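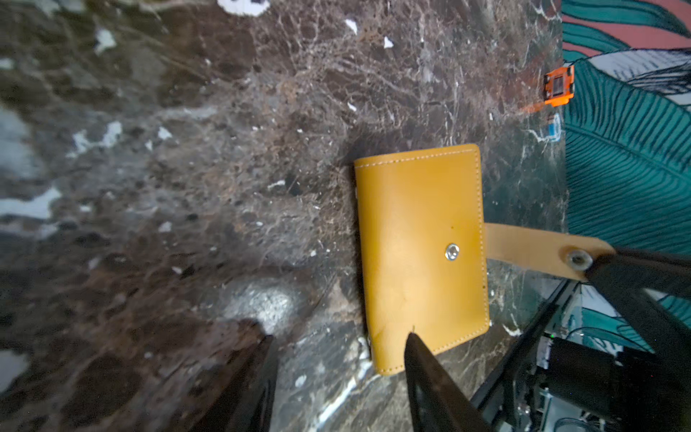 Grimshaw pre-run checklist, with my scribbles

I keep this taped inside the cupboard door next to the arm and I've typed it up now that Wiesława Makowska has started using Grimshaw on her own in the evenings. Tick everything before the motors go live. If one line fails, stop there and tell me, even if it's late.

Last full go-through: October, after the new gripper fingers went on.

1. Power and stop button

[x] Stop button within reach of your left hand, and not behind the kettle
[x] Button pressed and released once before anything else
[x] Supply switched off at the wall when the cover is open

Comment: The button is on a long lead, which is lovely until somebody moves it to wipe down the worktop. Please put it back! I found it dangling down by the skirting board twice and I was fairly grumpy about it.

2. Base and clamps

[x] Both clamps tight, rubber pads under them
[x] No rocking when you lean on the shoulder joint
[ ] Marks on the pads still line up

Comment: Leaving that last one unticked. The pads creep on polished stone, only a little, but enough that the arm's idea of where the counter is goes off by 3 mm by the end of a long session. I've ordered grippier ones from Clorine. Until they come, run the zero again every 20 goes.

3. Cables

[x] Bundle tied at the wrist with slack for a full turn
[x] Nothing rubbing on the bracket
[x] Plugs pushed home on the motor housing
[x] Green light on the housing showing

Comment: Wiggle the bundle while watching the light. If it flickers, that's the old Prorlow connector again, and I have a spare in the biscuit tin. Don't try to nurse it through a session, I did that in the summer and had to redo the whole evening's work.

4. Gripper fingers

[x] Faces wiped with a dry cloth
[x] Tips meet evenly when closed
[x] Screws nipped up (small hex key, lives on the magnet)
[x] Closing force set to 9 for leather

Comment: 9 is plenty. I had it at 37 for the wooden blocks and forgot to turn it down, and my poor old purse has the dents to prove it. For the mustard wallet go gently near the snap, as the fingers like to catch on the stud and then the whole thing twists. The tan strap is the other one to watch. It will ride up over the bracket if you come in from that side, so check it's free before you lift or you'll be dragging the wallet along by its tail.

5. Worktop

[x] Crumbs and grit off the marble
[x] No mugs inside the arm's reach
[x] Odds and ends pushed to the wall side
[ ] Glare checked

Comment: Polished marble is a pain for the wrist camera, all those white veins and then a great shiny blotch from the lights. I turn off the spots over the counter and use the lamp, which helps a bit. Not ticked, as I'd like to try a matt mat from Sastel before I call it sorted. The bits along the wall by the leaf mural can stay put as long as the arm isn't being sent that far over.

6. First move

[x] Speed at the slowest setting
[x] Hands, sleeves and hair out of the way
[x] One dry run above the wallet with the fingers open

Comment: Do the dry run even if you only popped out to answer the door. Wiesława asked if she could skip it when nothing has changed, and no, sorry. Something has usually changed.

Still to do: new pads, matt mat, longer hex key, and a proper label for the stop button.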